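The Second Voice of the Drundstead Dance Orchestras

Canan Ertürk sang on 61 commercial sides and was named on the label of only four. The rest carry the name of the orchestra, the title of the dance and, in smaller type, the words "with vocal refrain." This was standard practice for the dance labels of the period, and it has made the work of identifying her slow.

The refrain singer had a narrow job. A dance record ran a little under three minutes, and the orchestra was the product. The singer came in after the second instrumental section, delivered one verse or one chorus, and left the final section to the band. On a typical Ertürk side the voice is present for 42 seconds. She did not sing the introduction, she did not sing over the violin solo, and she was not expected to stay on the bandstand between numbers. In most halls she had a chair beside the piano.

Her range was that of a low mezzo, running from the F below middle C to a usable D an octave and a sixth above it. The upper notes are seldom heard on the records. Arrangers for the Gellik orchestra kept her between A and A, where the microphone of the day picked up the words best, and wrote the clarinets out of that register while she was singing. The result is a clear, forward sound with little vibrato. When vibrato does appear it comes late in the note and is fairly slow, a habit that fits the long final vowels of the waltzes and is less welcome in the faster pieces.

She joined Gellik in August, at the start of the ballroom season, as a replacement for a tenor who had gone over to theater work. The contract was for six weeks. It was renewed without change of terms until the orchestra was reduced in size, and nearly all of her best-known refrains come from that stretch. The band had a front line of three violins and two clarinets, with a piano that carried more of the rhythm than the bass did. Gellik's arrangements left space before the vocal entry, usually two bars of piano alone, and Ertürk used it. She tends to come in slightly behind the beat, hold back through the first phrase and catch up by the fourth bar. Dancers were said to like it. The second violinist did not, and complained in a letter that he could never tell where she was going to put the first word.
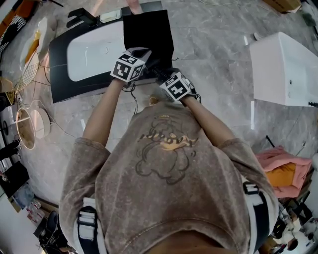

The Thampi sessions are a different matter. Thampi led a smaller group and worked mainly for radio, where there was no dance floor to serve and a song could be given complete. On these recordings she sings two verses and both choruses, and the tempo drops by a noticeable amount. The surviving transcription discs are in uneven condition. Six are playable from start to finish. Several others have lost their outer grooves, so that the piece begins with the voice already under way and the key of the introduction has to be guessed from the printed parts.

Where both versions of a song exist, the comparison is useful. In "Plimora," a slow waltz that became her signature number, the Gellik version takes the refrain in G and treats it as a bridge between two clarinet passages. Thampi puts it in F, drops the clarinets entirely and gives the countermelody to a muted trumpet. Ertürk changes her reading to suit. With Gellik she clips the ends of the lines to stay clear of the reeds. With Thampi she lets them run their full value and breathes in the middle of the phrase, after the second word, which breaks the sense of the lyric but keeps the tone even. Later singers of "Plimora" have generally copied the breath along with the tune.

Dating the records has caused more argument than identifying the voice. The label's matrix numbers were issued in blocks, and a block could be opened in the spring and not used up until the following winter. Two sides with adjoining numbers may therefore be months apart. The better evidence is the piano. The studio at Drundstead replaced its upright with a small grand partway through the series, and the change is easy to hear in the left hand, where the older instrument had a dull octave below low C. Sides with the upright come first. On that basis roughly half of the unlabeled refrains can be placed early, including several that older lists gave to a different singer.

The attributions themselves rest on three kinds of evidence. The first is payment: the orchestra's session book lists fees by initial, and "C.E." appears beside the majority of the dates. The second is pronunciation. Ertürk shortened certain open vowels before an L, and did so consistently, even where the composer had given the syllable a long note. The third is the attack, which is soft and often preceded by a faint hum on the pitch. None of these would settle a case alone. A side with a fee entry and both vocal traits is taken as hers, while a side with only one trait is left open.

Speed is a further problem for anyone working by ear. The label pressed its discs at a nominal 78 revolutions per minute, but the cutting lathe ran slow on some days, so a modern turntable set to the nominal figure will play those sides sharp. Earlier reissues did not correct for it. They present a singer who is nearly a half step higher than she was, with a quick, thin vibrato that does not match any account of her in the hall. Pitching the transfers to the piano brings the voice down and slows the vibrato, and the early and late records begin to sound like the same person.

The reissue dated 29 October 2018 was the first to apply the correction throughout. It also restores the original order of the sessions and prints the arrangers' names where they are known. The notes are plain and mostly reliable, although the trumpet on "Plimora" is listed as a cornet. The transfers were made with light filtering, leaving a fair amount of surface noise in the quiet passages. On the waltzes this is a sound decision, as heavier filtering takes away the consonants first, and the hum before the attack goes with them.

The last item on the set is an unissued test pressing from the Thampi period. She enters a bar early, stops, and waits for the piano to come around again. The second entry is on time, and the take continues to the end of the first chorus, where the disc runs out.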